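The Cushion Always Ends Up on the Floor
My summer of living with two gray sofas
17 Aug 2009

I bought my first grown-up sofa the year I moved to Troltimby, and I bought it gray. Then I bought a second one in the same fabric, because the store had a deal on the pair and I have never in my life walked away from a deal on a pair. So that was my living room: gray, gray and a pale floor. My sister came over, looked around and asked when I was planning to open the dental practice.

Well! I went out the next morning and got some color. Clurwood, the little home goods place by the bus station, keeps its cushions in big wire bins near the back, and you have to dig. I dug for an hour. I came home with a mustard one (mistake, it looked like lunch), two striped ones that have since moved to the bedroom, and a plain square in the loudest red they had. It cost me ten dollars and I still think of it as the best money I spent on the whole apartment.

If you've got gray furniture you probably know the temptation to go soft with it, all oatmeal and pale blue. I tried that for most of an October once and felt sleepy the entire month. Red wakes the room up. One is plenty, though. I borrowed a second from my neighbor to see, put one on each sofa, and suddenly I was sitting in the lobby of a chain hotel.
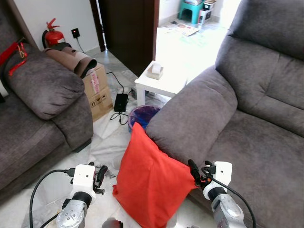 A single bright cushion also has a way of wandering. Mine gets pushed off for naps, stuffed behind backs, kicked aside on movie night, and I've stopped minding, since that red against pale marble tile and gray upholstery looks good even down on the floor, propped on one side with a corner in the air. A fat rounded armrest helps too, because there's always something to lean it on. I read a whole Babaei catalog last spring (62 pages, mostly lamps) and every cushion in it was karate-chopped down the middle and perched just so. Who lives like that? A few creases in the cover are fine by me.

Now, fabric. Get the brushed kind if you can stand a bit of wrinkling, it's so much nicer on bare legs in August. It does grab lint, so I keep a Doreo roller in the drawer and go over the arms when people are coming. And measure first, please! I once fell for a sofa priced at 800 dollars and was reaching for my wallet when I remembered my stairwell.

As for the cushion itself, take the cover off and wash it cold, inside out, by itself. I washed mine with a load of towels the first time and had pink towels for years. The filling goes out on the balcony for an afternoon. Give it a good thump on both sides before you zip it back up, and start with the far corners or they'll stay flat.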